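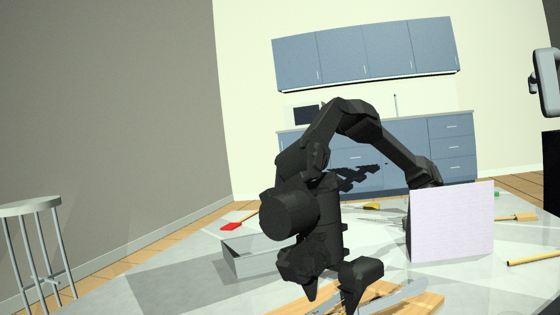 The sim kitchen, arm over the table, cutting board and blades under the gripper

Vovumside Makers – robots list
From: Hayley Fairclough
To: robots list
Date: 26 Jun 2018
Subject: Re: Re: arm build, where has it got to?

Hi Hanna, hi all,

Sorry for the slow reply, I've been having far too much fun with this. Answers in among your questions.

Hanna Cieślak wrote:

> I was in the workshop on my usual evening and saw that the arm
> base is bolted to the bench now, which is lovely, but the elbow is
> in a box and there's a note on it saying DO NOT TURN. Where have
> you got to? Last I heard you were going to run the whole thing on
> the computer first, and I'd like to understand what that gets us
> before I spend my evenings on the wiring.

The note is mine. The elbow gearbox is the second-hand Kasport one, and when I turned it by hand it skipped a tooth and made a noise I didn't like one bit. I've opened it up and there's a cracked spacer, so I'm printing a new one. Until that's in, please leave it be – everything in there is held in place by grease and optimism.

And yes, the computer side is going brilliantly! I've got a whole kitchen in there now. Blue units along the back wall, a microwave, a tap, a worktop, and then a table in front with the arm mounted over it and a load of things scattered about for it to deal with. There's a sponge, a red spatula, a grey tray, a little mallet, a long dowel that sticks out past everything, and a great big white panel standing on end. On the cutting board there are some flat metal tools with toothed-looking blades, lying across each other, and the gripper hangs right down over those with its fingers nearly at the board.

> Why a kitchen? I thought the plan was for it to sort things on the
> workshop bench.

It is! The kitchen came as a ready-made room and I was too lazy to model our workshop. (I did have a go. I got as far as the pillar drill and gave up.) For the arm it makes no odds what's on the back wall. What matters is the table height, where the base sits and how big the objects are, and I've measured those off the real bench and typed them in. I may do the workshop properly in July if I get a free weekend, and if anyone has already drawn it up for the electrics plan, I'd love the file.

> And how much can you really learn from it? I worry we'll end up
> with an arm that's marvellous on screen and knocks the kettle off
> the shelf in real life.

Fair worry, and I had it too. So let me tell you what I've learned so far, and you can judge.

First, the reach. I'd always pictured the elbow staying low and out of the way. With the base where we bolted it, the upper arm goes up and the elbow folds over at the top, and then the forearm comes down on the far side. That's a lot more headroom than I'd allowed. The shelf with the paint tins has to move up or go altogether. I'm very glad I found that out with a mouse in my hand!

Second, the panel. I stood it next to the arm as an obstacle and it's been a right pain, in a useful way. Before I put it in, the planner found a path to everything on the table. With it standing there the forearm comes terribly close to its top edge in some poses, and the planner has to swing round the long way. I've now set it to keep 4 cm clear of anything upright and the runs are much calmer.

Third, the cable. The sim doesn't have one. The real arm does, and you'll be the one threading it, so I want to talk to you about how much slack the wrist needs before you cut anything. I think we're going to want 400 mm more than the drawing says, and the drawing was me with a pencil, so please don't trust it.

> What about picking things up? The gripper was the bit everyone
> was excited about on the open evening.

Me too, still am. The thing I've been working on most is long thin objects. Chunky ones are easy, the fingers close and away you go. Anything long and flat wants to be held in the right place or it swings, and when you look along it from close up you can see how little has to be wrong for it to sit crooked between the fingers. 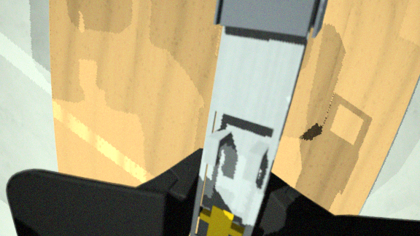 A few degrees of lean at the wrist and the far end of a long bar has wandered off a little to one side. On the real gripper I want to try rubber on the inside faces. I've got an offcut of Minhas matting that cuts nicely with scissors, and I've glued a bit on one finger to see how it lasts. In the sim I've just turned the friction up, and I'm aware that's cheating a little. The runs are all logged, and number 2123 is the one to look at if you want to see a grip go properly wrong – it's in the shared folder with my notes. Play it at half speed.

The other thing I've noticed from working close in is the shadows. Mine have very jagged edges, all steps, like something cut out with pinking shears. You can see it on the lower units in the wide view as well, where the arm's shadow falls across them. It makes no difference at all to the arm moving. It will make a difference if we ever get the camera tracking going, as I don't want the software learning that shadows have teeth. There's a setting for it and turning it up makes my laptop crawl, so for now I'm living with them. If someone has a machine with a decent graphics card that could sit running overnight, please shout.

> Last thing: Randon have written back about the motor drivers and
> want to know if we still need them. What do I tell them?

Yes please, tell them yes! Two of the bigger ones for the shoulder and the elbow, and we can run the wrist from the boards we've already got. I've put the part numbers on the whiteboard by the laser cutter, in green. Please check them against your wiring list before you send anything, I was copying them off my phone and my eyes aren't what they were.

If you're in this week and want a go on the sim, the login is on the usual sheet. Load the kitchen, pick "drag" from the menu at the top and you can pull the wrist about with the mouse and watch the rest of the arm follow. My nephew did this for a whole afternoon and sent the forearm straight through the table, so do switch collisions on first. It's the tick box at the bottom and it forgets itself every time you restart.

Could you also bring your good crimping tool? The workshop one has gone from merely bad to dangerous.

Hayley

PS The spacer will be printed in the grey nylon, there's still some on the reel. If you see it on the printer bed, it needs to cool down slowly so please leave the lid shut.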